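Home | Articles | Software | Robotics | Glossary | Log in

Zusis (software)

3 min read

Zusis is a planning and control package for robots that handle thin, flexible material such as film and coated cloth. It was developed at Lloyd, a small automation firm in Skitville, and is best known for its grasp monitor, which tries to judge from a wrist camera whether folded material is held well enough to move.
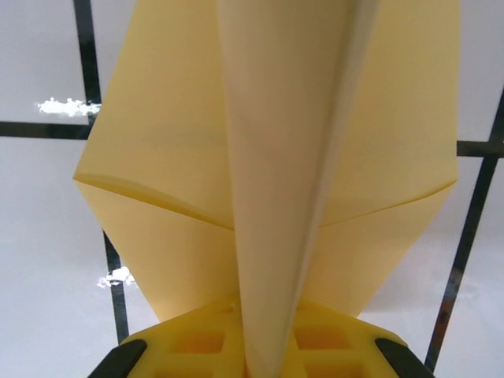

The package has three layers. A perception module finds edges and creases in the camera view. A planner turns them into a short list of candidate motions, and a controller carries out the chosen one while the monitor checks for slip. Lloyd calls the result "fold-aware" handling. The term has no agreed meaning outside the company, and its own manual defines it in two different ways.

Perception

Creases are hard to tell from shadows, and pale translucent material makes the problem worse, as lines in the background can show through it. Zusis handles this by comparing successive views during a small wrist motion and dropping any line that does not move with the grip. The method is sound as far as it goes. It fails when the sheet swings freely, and the release notes admit that ceiling lights can wash out an edge completely. Earlier versions filled such gaps by assuming the sheet was symmetrical, a guess that was seldom flagged to the operator.

Planning and control

The planner does not model the whole sheet. It tracks a few points along the visible folds and treats everything between them as stiff — a shortcut that keeps planning fast and makes the results hard to trust on soft material. Grip force is set once per job and is not adjusted in motion, although the sales literature uses the word "adaptive" throughout.

Testing

Lloyd's main claim rests on 3000 simulated grasps. The tests on hardware came to 186 grasps, all made with one gripper at the Skitville site. Myfanwy Gough, who reviewed the package for the Cloltunow test bench, wrote that the simulated sheets "never stick to themselves, and real ones do little else." She also objected that grasps stopped by the monitor were left out of the failure count. Lloyd replied that a stopped grasp is a safe grasp. The logs needed to settle the matter have not been released.

Version 2 added a log viewer and a manual override for rejected creases. Its fold detector is unchanged.

Related articles
Cloltunow test bench
Crease detection
Grasp planning
Slip detection
Wrist-mounted cameras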